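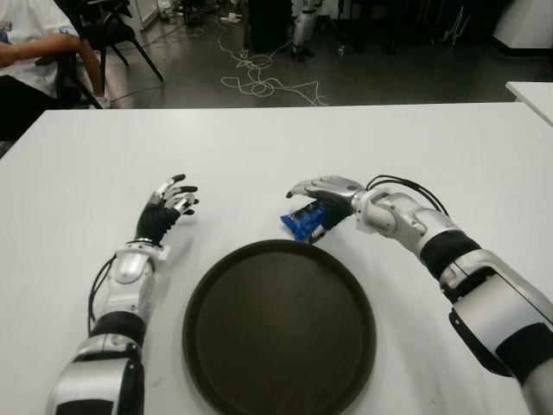 *The big round brown tray on the white table.*

Well, the parcel finally came! If you've been reading this newsletter since September you'll know I've been going on (and on) about making real marmalade, the dark bitter kind, and about how I couldn't get the right oranges for love or money out here in Canevport. A small grower over in Sutcliffe had a few boxes left from the early crop and put 9 pounds of them in the mail for me. I opened the box in the hallway with my coat still on and the whole place smelled like peel for the rest of the evening.

So this is going to be a marmalade issue. Sorry to those of you who wrote in asking for more bread, I'll get back to bread, I promise.

First thing - wash your oranges, even if they look clean. I use warm water and an old vegetable brush. Then halve them and squeeze them, and keep every single pip. The pips go in a square of cheesecloth with the stringy bits, tied up tight, and that little bag goes in the pot with everything else. I skipped it once when I was in a hurry and ended up with two gallons of orange syrup, which was lovely on pancakes but it was meant to be for Christmas presents.

Slicing the peel takes forever. I used to do it with a big chef's knife and now I use a little Tostel paring knife I picked up at a yard sale, and it's so much easier on the wrist. Put the radio on. I like my peel thick, my sister likes hers so thin you can read through it, and we've never agreed on this and never will. Whatever you choose, try to keep it even, or the thin bits go to mush while the thick bits are still chewy.
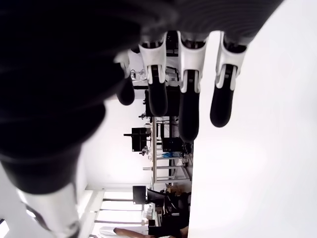

Then it all soaks overnight, peel, juice, bag and water together. I know some recipes say you can skip the soak and boil it longer. I tried that last winter and the peel had a leathery thing going on that I didn't care for. Overnight is really no trouble, you just cover the pot and go to bed. In the morning simmer it until you can squash a piece of peel between your finger and thumb with no effort at all. Don't add the sugar before that! Once the sugar's in, the peel won't soften any more, no matter how long you stand there stirring and muttering at it.

While that's going, warm your jars in a low oven and put a saucer in the freezer for testing the set. Fish out the bag of pips, let it cool, and squeeze it over the pot as hard as you can. The goo that comes out is the good stuff. 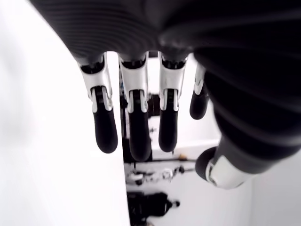

Once the sugar has dissolved, bring it up to a proper rolling boil and start testing after fifteen minutes. Take the pot off the heat while you test, put a small spoonful on the cold saucer, give it a minute and push it with a fingertip. If it wrinkles, you're there. I like a blunt, rounded end for the pushing, like those black fingertips on the hand up there, because a long nail just slices through the blob and tells you nothing. If it runs, back on the heat it goes for another five minutes. Let the finished batch sit a little before you fill the jars, otherwise all the peel floats to the top (ask me about the batch of 2015).

A few of you asked about pots. I have a Zostent preserving pan, the wide one, and I love it, but any wide heavy pan will do as long as you only fill it halfway. It climbs a LOT when it boils.

I'll have 55 jars on the table at the Canevport winter market on December 15, 2018, most of them dark, plus a few with ginger for the people who cornered me last year. Bring back your empties if you have them, lids too if they aren't rusty. And if you've got a grapefruit recipe that isn't too sweet, please send it along, I've got a bag of them sitting on the stairs.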